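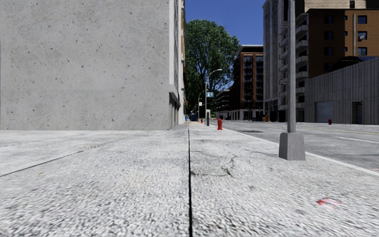

Pavement surface, grey wall to the left, cracks right of the joint.

08/10/2021

Contributor pages, migration from the old Anport templates. Continues the September notes.

Two masthead changes at Conaddale Weekly went live this morning. The deputy editor post is new, so there was no slot for it in the masthead file. Added a role code (DEP) and placed it between editor and features editor. The second change is a move within the fashion desk: same person, new title. Edited the title field only and left the start date alone, as the start date drives the order within the desk.

Contributor records: 521 in the export from Firaneck. Import ran to the end with no errors in the log, but the count on the new site is 519. Compared the two lists by email address. The two missing records are both former interns who later came back as columnists. They have one record under each spelling of their byline and the importer merges on email. Split by hand and locked. The merge rule itself is still wrong and will do the same thing on the next run.

Byline display. The old site stored the byline as plain text on each article. The new one points to the contributor record, so a title change now alters every article that person has written. The features desk does not want this. A piece written as a staff writer should go on saying staff writer. Options tried:

Option A, copy the title to the article when it is published. Works for new pieces. Older pieces have no title stored, so they fall back to the current one.

Option B, keep a dated list of titles on the contributor record and look up by publication date. Works for both, but only if the dates are filled in. They are mostly blank before the Firaneck system came in.

Using A for now, with the fallback changed to print the name alone. Looks bare on the long interviews but is at least correct.

Photo slots. Portraits crop to a square from the centre, which takes the top of the head off in tall pictures. Moved the crop point up to 20 per cent from the top edge and rebuilt the thumbnails for the fashion and culture desks. News desk not done. The rebuild is slow and blocks the upload queue while it runs, so leave it until after the evening newsletter has gone.

Announcement post for the new contributors is in draft on the Sundaram blog. It lists them by surname. The editor's copy has them by subject – politics, health, books, technology – and wants that order kept. The list block sorts itself and the setting cannot be turned off per post. Replaced the block with ordinary paragraphs. Links to the contributor pages were added by hand and need checking if any page address changes.

Open:
Merge rule, match on email plus record number.
News desk thumbnails.
Redirects from the old /people/ addresses. Accented names give a 404 on the test server and load normally on live. Not looked at yet.
Ask the features desk whether guest columnists need a title at all.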